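软水、硬水与一张用了十年的记录表:访一位工业清洗工艺工程师

采访与整理:本刊编辑部
2026年1月15日

受访者在水处理和零件清洗行业工作了二十多年,目前在Bradholm负责工艺验证。按照他的要求,本文不出现他的姓名。访谈在公司二楼的小会议室进行,前后谈了将近三个小时,内容主要围绕一个他认为长期被低估的问题:清洗用水的硬度,以及由硬度引出的水痕、结垢和残留。

谈话从定义开始。他不喜欢“水质好”或者“水质差”这种说法。

“客户打电话来,说最近水不好,零件上有白点。我先问他硬度是多少,电导率是多少,他答不上来。答不上来就没有办法往下谈。水没有好坏,只有数值,以及这个数值适不适合你的工序。”

他所说的硬度,指水中钙离子和镁离子的总量,国内一般以碳酸钙计,单位是毫克每升。他常用的参考点是200毫克每升。高于这个数值的水,他不建议直接进入加热清洗槽。

“两百不是红线,有些工厂用三百的水也洗了很多年。但是水温升上去以后,碳酸氢钙分解,碳酸钙析出来,先长在加热管上。加热管表面一旦有垢,传热变差,控制器就会延长加热时间,管壁温度更高,垢长得更快。这个过程是自己推着自己走的。等到操作工发现升温慢了,垢已经很厚。”

问及酸洗除垢的频率,他没有给出统一的数字,只说应当看升温曲线。他的做法是在新槽投用的第一周,记录从室温升到设定温度所需的时间,作为基准,以后每周同一天早班复测一次。时间明显变长,就安排除垢。水量要一致,起始水温要记录,否则前后不能比较。

“很多人只记终点温度,不记起点。冬天进水温度低,升温当然慢。十二月的数据和夏天的数据放在一起看,看起来像结垢,其实没有。我见过一家工厂因为这个,连续做了三次不必要的酸洗,把密封圈洗坏了。”

软化是最常见的对策。钠型阳离子交换树脂把钙镁换成钠,硬度下降,结垢问题基本解决。但他反复强调,软化不等于除盐。

“软水里的总溶解固体几乎没有减少。原来是钙,现在是钠,水蒸发以后照样有残留。区别在于,钠盐的残留大多可以用水擦掉,碳酸钙擦不掉。有些客户上了软水器,发现白点还在,就来投诉设备。设备没有问题,是他买错了设备。”

他把水痕分为两类。第一类是水滴蒸发后留下的环形痕迹,边缘浓、中间淡,和水滴原来的轮廓一致。第二类是整面发雾,没有清楚的边界,通常来自表面活性剂漂洗不净。两者的处理办法不同,前者要降低末道漂洗水的电导率,或者改善吹干;后者要增加漂洗次数,或者降低清洗剂浓度。

判断属于哪一类,他用的办法很简单:取一滴稀柠檬酸点在痕迹上,等一分钟,用纯水冲掉。痕迹消失,多半是碳酸盐;没有变化,再用温的纯水浸泡;还是没有变化,才考虑硅酸盐或者基材本身的腐蚀。

“硅是最麻烦的。软化不去硅,普通酸也洗不掉硅垢。混床树脂快到终点的时候,硅往往比电导率先漏出来,电导仪上看着还很好,玻璃上已经有东西了。做光学件的人都吃过这个亏。”

这里他提到Eberhard项目。那是一条小型玻璃件清洗线,由Bradholm设计漂洗段,共4道漂洗,前两道用软水,后两道用纯水,水流方向与工件方向相反,末道溢流的水逐级回到前一道。逆流漂洗不是新技术,教科书上都有,他认为难点在流量分配。

“末道补水量决定整条线的漂洗比。补得少,前面几道的浓度往上爬,带出液越来越脏;补得多,纯水成本受不了。最初的方案把补水阀和节拍绑定,每过一篮补一次。纸面上很漂亮,可是篮子有空有满,带出量差得很远。后来改成按电导率补水,上限设在50微西门子每厘米,超过就开阀,降下来就关。”

至于50这个数值是怎么定下来的,他解释说,是在第三道漂洗槽上做的逐步试验。从较低的设定值开始,每次放宽一点,检查成品表面,直到出现可见痕迹,再退回一档。他提醒说,这个数值只适用于那一条线、那一种工件和那一种吹干方式,不应当照搬。

记者问,为什么不直接使用在线颗粒计数或者更精密的表面检测。他认为对于多数工厂来说,电导率已经够用,前提是探头得到维护。

“探头结垢以后读数偏低,控制器以为水很干净,就不补水。这是最危险的一种失效,因为报警不会响。我要求每两周把探头拆下来清洗一次,用标准液校一次。标准液开瓶以后要写日期,过期就倒掉。很多现场的标准液瓶子上没有日期,那等于没有标准液。”

话题由此转到记录。他随身带着一张A4大小的表格,格式十年没有改动,一行一个班次,列有进水硬度、软水硬度、末道电导率、槽温、升温时间、加药量和备注。他对数字化系统没有反对意见,但坚持保留纸质表。

“手写的时候人会看一眼数字。系统自动采集,数据都在服务器里,没有人看。真正有用的是备注栏。有一次末道电导率在夜班连续偏高,系统里只有曲线,原因查不到。翻到纸质表,备注写着‘吹干段滤芯换新’。新滤芯出厂带油,压缩空气把油带到篮架上,篮架又回到漂洗槽,表面发雾。油不导电,跟电导率没有直接关系,但是操作工看见发雾,自己多加了清洗剂,电导率是这么上去的。”

他说,类似的因果链在现场很普遍。一个参数偏离,往往是有人在处理另一个问题时造成的。因此他在验证报告中要求写明每一次人工干预,包括时间、动作和理由,哪怕只是多放了一勺药剂。

编号为1633的内部报告就是一个例子。这份报告涉及供应商Willis提供的一批再生树脂,更换后软水硬度合格,但加热槽里出现了少量黄褐色沉积。最初怀疑管道锈蚀,取样后发现是破碎树脂颗粒吸附了铁。

“再生树脂本身可以用,但是要先反洗,把碎粒洗出来。反洗流量不够,床层没有膨胀开,碎粒留在里面,投用以后慢慢往外走。报告的结论只有一句话,反洗膨胀率要看视窗,不要看流量计。流量计告诉你水走了多少,不告诉你树脂动没动。”
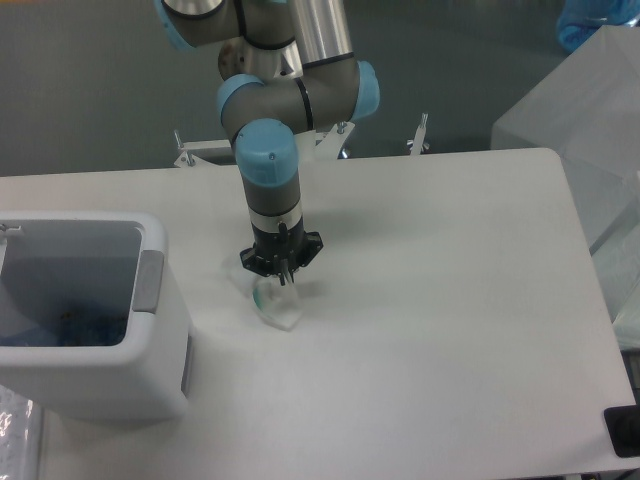 关于擦拭,他的意见同样具体。清洗线之外,大量表面仍靠人工擦拭,包括操作台、盖板和样品托盘。他认为擦拭留下的痕迹,多数由三个原因造成:布太湿,布太脏,或者擦的方向来回反复。

“湿擦以后要干擦,中间的间隔不能太长。布折成四层,一面擦完翻一面,不要回头。浅色台面看不出水痕,不代表没有残留,可以关掉顶灯,用手电筒贴着表面打光,侧着看。这个办法不花钱,比很多仪器都灵敏,缺点是没有数值,写不进报告。”

要写进报告,他会用接触角或者擦拭取样。前者测纯水在表面的铺展程度,反映有机残留;后者用浸过纯水的棉签在固定面积上擦拭,再把棉签放进纯水中测电导率,反映离子残留。两种方法都要做空白。他特别提到棉签本身的空白值,不同批次差别不小,有的品种因为使用了胶,溶出物甚至高于样品。

“没有空白的数据我不看。这不是态度问题,是减法问题。你不知道减多少,剩下的那个数就没有意义。”

谈到成本,他拿出Limudden工厂的改造方案。该厂原先全部使用纯水,反渗透浓水直接排放。改造后,浓水经过核算用于地面冲洗,前段漂洗换成软水,只在末段保留纯水。他没有提供节水比例,理由是改造后的运行时间还不够长,进水水质也有季节变化,现在给出的任何百分比都经不起追问。

不过他愿意谈改造中的一次失误。软水与纯水管道使用了同样的接头,检修后有一处接反,软水进入了末道。当班人员看到电导率突然升高,按照规程加大补水,补进去的还是软水,读数自然降不下来。问题在下一个班次才被查出。后来两种管道换成了不同口径的接头,物理上接不到一起。

“贴标签没有用,标签会掉,检修的人也不一定看。口径不一样,他拧不上去,就会停下来想。规程也改了,加大补水以后十分钟读数不降,先停线,去测补水口。”

最后谈到人员培训。他给新员工的第一项作业是滴定水样的总硬度,用EDTA法,铬黑T作指示剂,终点由酒红变为纯蓝。试纸也能测,但他要求至少手工滴定满一个月。理由与准确度有关,也与判断力有关:滴定慢,终点前颜色会在紫色停留,缓冲液失效时终点拖得很长,这些现象试纸上都看不到。

“做过的人以后看见在线仪表跳数,会想到试剂管路里是不是进了气泡,或者缓冲液是不是该换了。没做过的人只会重启仪表。”

访谈结束前,记者请他对刚刚开始关注用水问题的小型工厂提出建议。他想了一会儿,说先去买一瓶在有效期内的标准液,把现有的电导仪校准,然后连续记录两周,什么都不要改。两周以后把记录寄给他,他可以看。

“寄纸质的也行,备注栏不要空着。”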